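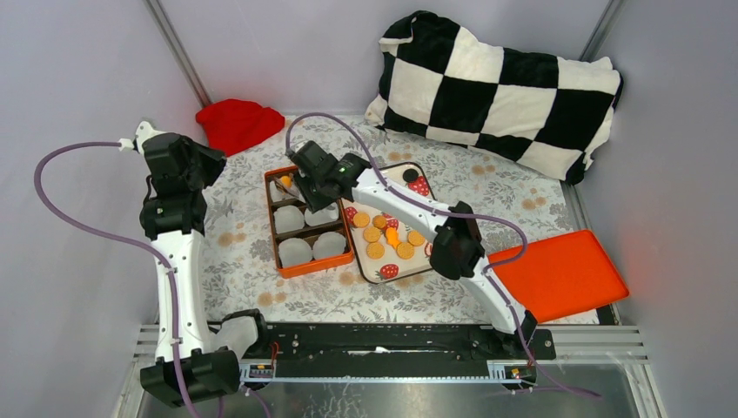
Looking after your records and CDs at home

My mother kept her LPs in the airing cupboard, next to the hot tank, and was puzzled for years about why half of them played as if the band had been drinking. I inherited the lot when I moved to Halness (along with her dance compilations and every Detine single ever pressed) and I've been learning how to look after them ever since, mostly by getting it wrong first! So these are the things I do now, written down because my niece has just been given her first turntable and keeps ringing me up.

Stand them up. Records want to be upright and fairly snug, like books, with no leaning. If you've only got a few and the shelf is long, a heavy bookend will do the job until you've bought more, and you will buy more. Keep them away from radiators and out of the sun, even that thin March sun that comes in low and sits on the same shelf all afternoon.

Dust before every play. A carbon fibre brush is lovely and not dear. Let the record turn, rest the bristles on it very lightly for a couple of turns, then sweep outwards. Clean the brush afterwards, well away from the deck, or you'll only put it all back next time.

For a proper wash I use distilled water with the tiniest drop of plain washing-up liquid, nothing with hand cream or lemon in it. Work with the grooves using a soft cloth, keep the label dry, then go over it again with clean distilled water. Tap water where I live leaves a white bloom, and I spent a whole winter thinking my stylus had gone.
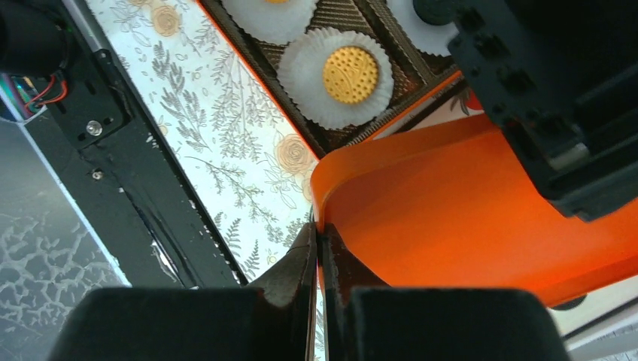

Drying is where I used to come unstuck, as I'd prop wet records against the tiles and find one on the floor by teatime. A dish rack with narrow slots is much better, provided it's clean and nothing in it rubs the playing surface. Put something under it to catch the drips. I'd go for a smooth tray with a raised lip, like the bright orange one here, and a good loud colour has the added charm that you won't mistake it for part of the worktop and put your elbow in it. Leave the records for 4 hours before they go back in their sleeves, longer if the kitchen's steamy.

While they dry, see to the sleeves. Old paper inners shed bits, so swap them for lined ones. I get mine from Pamby, in packs that last me ages, and I keep the original inners tucked behind the record if they've got lyrics on. Price stickers come off with a hairdryer on low and a great deal of patience. Go slowly on matt card, which tears if you so much as look at it.

CDs are hardier but they do hate being wiped in circles. Go from the middle straight out to the edge. If you're copying yours on to the computer, 256 kbps is plenty for the kitchen speaker, though my friend Olga Cardoso has hers all in a lossless format and can't be talked round. Do keep the discs! I lost my copy of the first Moldovan album when a laptop died, and I'd given the CD to the charity shop 3 weeks before.

One more for the turntable itself: lower the lid when you're frying. Grease gets everywhere, and it's a devil to get off the mat.

Like these tips? Pop your email address in the box to get our newsletter. You can unsubscribe at any time.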